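4.3 Failure case: loss of hold above a raised rim 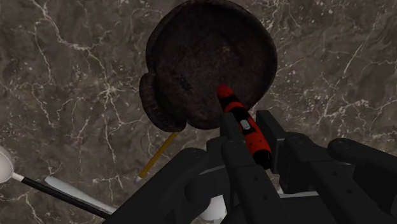
Figure 6. Wrist view from the simulated trials: the gripper at the red and black cylinder, over the dark round vessel.

The faults discussed in Section 4.2 could mostly be traced to poor estimates of where an object lay. The failure treated in this section is of another kind. The object was found correctly, the arm reached the intended position, and the fingers were commanded to close at the intended moment. The object was nevertheless lost during the lift in a large share of the trials, and in a smaller share the controller went on to report a completed task. We regard the second outcome as the more serious of the two.

The task was drawn from the Skitano set of tabletop arrangements, in which small household items are placed on and beside a larger vessel on a patterned stone surface. The policy under test, Fonudari, was asked to pick up the red and black cylinder and move it clear of the vessel. As Figure 6 shows, the cylinder extends diagonally over the lower right part of the vessel, and the left finger pad overlaps the vessel's bottom rim. Several other slim items lie on the stone nearby, some of them partly hidden from the wrist view by the links of the gripper.

We ran 500 trials with small changes to the starting pose of the arm and to the friction of the pads. The cylinder was lifted and moved as asked in 274 of them. In a further 132 trials it slipped from the pads during the lift, and the controller stopped and recorded the slip. The remaining 94 trials ended with nothing held and a report of success.

Replaying the contact records allowed the course of the failure to be set out with some confidence. The left pad met the rim of the vessel before it met the cylinder. The closing motion then continued on the right side only, so that the cylinder was pushed against a pad which could no longer move freely. The force reading at the left finger rose as expected for a firm hold, but much of that force came from the rim. Once the arm began to rise, contact with the rim ended, the reading fell, and the cylinder turned between the pads.

The false reports had a second cause. The grasp check in Fonudari compares the finger opening with the expected width of the object and looks at the force reading once, at the end of the closing motion. It does not look again after the lift. In the trials concerned, the opening was within the allowed band and the force was above the threshold at the moment of the check, and no later measurement was taken into account. The camera image was available throughout — it was used for the approach — but was not consulted by the check.

It may be asked whether the dark colours of the vessel and the gripper contributed. The black sections of the cylinder offer little contrast against either, and an early draft of this work gave some weight to that explanation. We repeated the full set of trials with a pale vessel of the same shape. The share of slips did not change by a meaningful amount, and we have withdrawn the claim.

The safety concern is a practical one. In simulation a dropped cylinder has no cost. On the physical arm at the Brostwood laboratory, a controller which believes that it is holding an object will proceed to the next motion at full speed, and may do so with an item loose in its path. A minor event of this type was logged there in May, during work on a separate task, and led to the speed limit which now applies to all unattended runs.

Two changes were tested. The first raises the approach height when any part of the vessel lies beneath the closing path of a finger, and tilts the wrist so that both pads reach the object at nearly the same time. The second repeats the force check after the first short part of the lift, and stops the arm if the reading has dropped. With both changes in place, 451 of 500 trials ended with the cylinder moved as asked. Every one of the other 49 was recorded as a slip, with no false report of success.

The raised approach is slower, and it fails outright where an object lies lower than the rim on every side. We did not find a setting that dealt with both arrangements. The repeated check, by contrast, added very little time and can be applied without retraining. It has been added to the Thân control library as a default, and we recommend that results obtained with earlier versions be read with care wherever success was judged by the controller's own report.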